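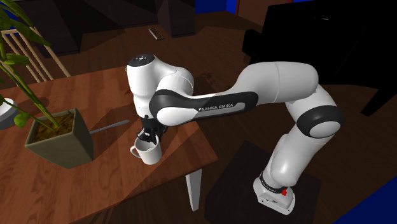 Tea ring on a varnished table: how do I shift it?

Asked 3rd August, 73 views

My mug left a cloudy white circle on the dining table. I've tried glaring at it. The Wolde polish cost a fortune and made the circle shinier.

2 answers

White means damp in the finish. Iron on low, no steam, over a folded cotton cloth. A few seconds, lift, look, repeat. Mine went in 90 seconds, then I waxed it. Black rings are deeper and need sanding.

Mayonnaise overnight. My gran swore by it. Her table did smell of sandwiches until January.

Buy coasters.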